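Subject: Re: [gelstead-sewing] Checked shirt, is it worth the bother?

On 25 Dec 2023, Chanida Kongkaew wrote:

> Hello all, and happy Christmas to those who keep it. My brother has asked
> for a long-sleeved checked shirt and I have said yes before thinking. I've
> got the Pearce pattern, size 2, which I have made up in plain cotton
> without trouble. The pattern says 130 cm of the wide cloth but does that
> allow for matching? And do I really have to match everything, or can I get
> away with just the fronts? Also he wants it loose enough to go over a
> T-shirt and I'm not sure whether to go up a size. Any advice gratefully
> received, I haven't bought the cloth yet.
>
> Chanida

Dear Chanida,

What a nice thing to be asked for, and what a lot of work he has let you in for! I've made the Pearce four times now, twice in checks, and I'm still fond of it, so please don't be put off by anything I say.

First the cloth. No, 130 won't do it. That is the plain layout, where you can tuck the cuffs and the collar stand into any odd corner, and with checks you can't do that. For my last one I bought an extra 96 cm from Skededia, which felt greedy at the till, but I used nearly all of it and the leftovers went into a peg bag. If your check is a small one you could manage with less. Wash it before you cut, and then wash it again. My first lot came out of the machine with the squares leaning over to one side like a row of tired fence posts, and I had to spend an evening pulling it straight with my sister on the other end.

Cut everything on a single layer. I know it takes ages and you need the floor (and the cat shut out), but folding checked cloth and hoping the lines underneath agree with the ones on top has never once worked for me. Turn the first sleeve over and lay it on the cloth to cut the second, and nudge it about until it seems to disappear. I pin every line that matters and use the Odura thread, the fine one, with a walking foot if you can borrow one.

As for what to match, I would do the fronts, the side seams from the armhole down, and the pocket if there is one. The yoke and cuffs I cut on the bias, partly for looks and mostly out of laziness. The back of the armhole won't match whatever you do, so leave it be.
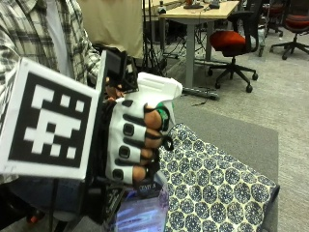
Sleeves are where people come unstuck, I think, with the front of the arm being the bit everybody looks at when you reach out for something. Pick one strong line and run it across the chest and the sleeve at the same height, measuring on the stitching line and not the cut edge. White, grey and black checks like these over a white T-shirt are just the sort of thing I'd suggest for your brother, as he'll be able to wear it with anything, and you'll have a good dark line to pin to. I made mine in a brown and cream that looked lovely on the roll and was a misery to match under the lamp.

On size, I wouldn't go up. The shoulders get very droopy on that pattern and a T-shirt doesn't take up much room. Add a little at the side seams and in the top of the sleeve instead, and try the cuff round his wrist before you commit to the buttonhole.

I have 23 grey shirt buttons in a jar left over from September, and you're very welcome to them. Shall I bring them to the next meeting?

Much love to you and yours,
Maureen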